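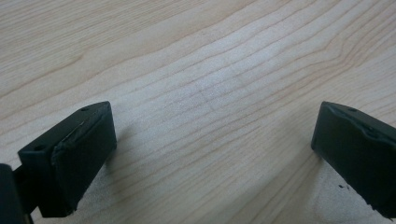
Fig. 1. Wrist view, both fingers open over a light wood surface.

Wukgate Chores, data card
Version 3, 18 Jan 2018

Contents
Demonstrations of table clearing, wiping and small-part sorting, recorded with a hand-held two-finger gripper. Each task has 100 episodes. Episodes start with the gripper open and nothing between the fingers.

Intended use
Measuring whether a learned policy can finish a household or bench chore without help. Partial completion scores zero.

Baseline
The Fimer policy cleared the table in 40 of 100 trials. Wiping was worse — it stopped short of the table edge in almost every run. Sorting has no baseline yet.

Known issues
Finger pads wear. Check for ragged lower edges and dark crumbs on the work surface before comparing grip results between sessions.
Pale wood grain shows low contrast under flat light.
Wiping logs from November lack gripper width.

Maintainers
Malathi Thampi (recording), Arnel Aquino (baselines)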